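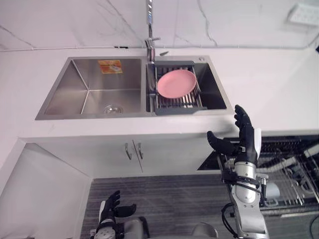 Two basins, one rack, one plate, and an open dishwasher.

The Case Against the Second Basin

I have been told for most of my adult life that a double sink is the sensible choice. Wash on one side, rinse on the other. My mother believed it, my landlord believed it, and the salesman at Brallard believed it so firmly that he repeated it on the way to the register. I would like to see the evidence.

When did you last fill one basin with suds and the other with clean water? I did it in March, when the power was out and I was feeling old-fashioned. It took longer than doing it under the tap, and I ran out of clean water before I got to the silverware. The rest of the year the second basin does what second basins do everywhere. It holds the rack.

Racks that stretch across the sink are the latest answer to this, and I admit they look smart. The water drips straight down and there is no soggy tray to empty. Mine is a Natari and it cost $70, which is a lot for some rods and two plastic ends. But think about what has happened. We paid for a basin and then we paid again for a lid to put on it. If the best use of that hole is to cover it up, I'm not sure why we cut it in the first place.

And the rack is picky. A plate is fine on it, as plates are fine nearly anywhere. A mug is another matter. Set it upright and whatever is inside stays inside. Set it upside down and the rim sits across the rods, and any mug with a tall body feels one bump away from the drain. I have never trusted it with the ones I like.

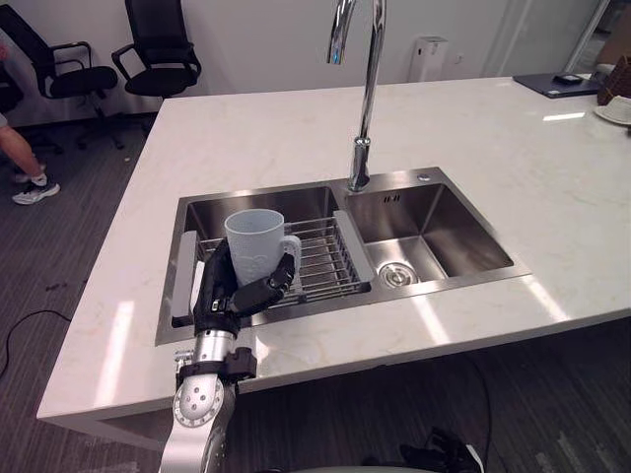 The dishwasher was supposed to end this

Most kitchens with a double sink also have a dishwasher parked right beside it. So now there are three places for a wet plate, and the plate has to be somewhere while you make up your mind. In my house the door of the machine comes down, the lower rack rolls out, and the thing blocks the way to the stove. Meanwhile the plate I meant to load is drying on the rack over the sink, where it will be until supper.

The defenders say the two are for different jobs: the machine for the big load, the rack for the odd cup. Fine, in theory. In practice the odd cup is the whole problem. I own a dishwasher from Arriaga that will take a Thanksgiving's worth of dishes, and I still wash one mug by hand four times a day. A kitchen plan that treats that mug as an afterthought was drawn by somebody who eats out.

What bothers me more is the money. The sink I was shown was $1733 before the faucet. The single bowl next to it, deep enough for a roasting pan to lie flat, was $1000. I asked what the difference bought me. "Flexibility," said the salesman. I have become suspicious of that word. It usually means two small things in place of one useful thing.

Then there is the floor. I have strong feelings about kitchen floors and none of them are shared by the people who sell them. Gray wood-grain laminate is everywhere now, and I don't mind the look. But a streaky gray pattern is very good at hiding things you ought to see, water first of all, and after that whatever has been set down for a minute. A black cord looped across the boards at least shows up against them. It can still catch a foot when your hands are full of plates and your eyes are on the rack. 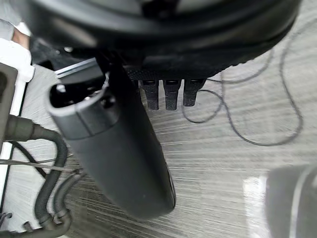

Tatsuya Yoshida thinks I have it backward. He says the floor is only a mess in kitchens where the counter has been given away, and that a second basin saves the counter by giving the dishes somewhere to be. He has had one for years and calls it the best part of the room. Take it out, he says, and the drying rack moves onto the counter, the toaster moves onto a table, and the next thing to come in goes on the floor.

It's a fair point and I have thought about it more than I wanted to. I'll grant him the counter. A stretch of white stone with nothing on it is a pleasure, and a rack over the sink does keep it clear. What I doubt is that the stuff stays away. It just goes next door. Put a side table near any kitchen and it will soon have a bottle, a pen and a pile of small tools on it, however bare the counter is. Mine has a drawer too — I don't open it.

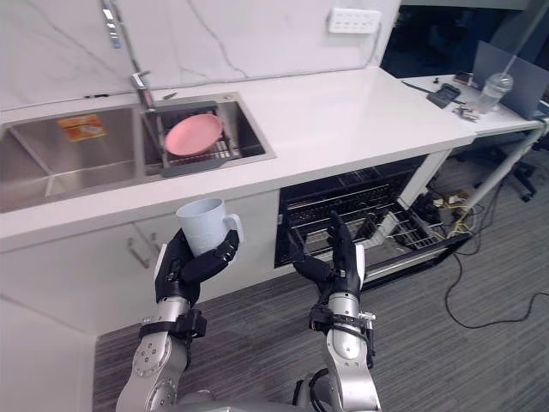
What I would buy instead

One big bowl, and a rack that rolls up and goes in a drawer. Brultomel makes one that I have borrowed and not yet given back. It does everything my stretching rack does, and when I want to wash a pan I can get at the whole sink.

I'd also leave more room between the sink and the dishwasher, enough to stand with the door down. The showroom people never open the door. Go in on a Tuesday when it's quiet, open every door they have, and try to carry a plate from one end to the other.

As for the mug, I now dry it with a towel and hang it up. Yoshida says this proves that I need a better rack.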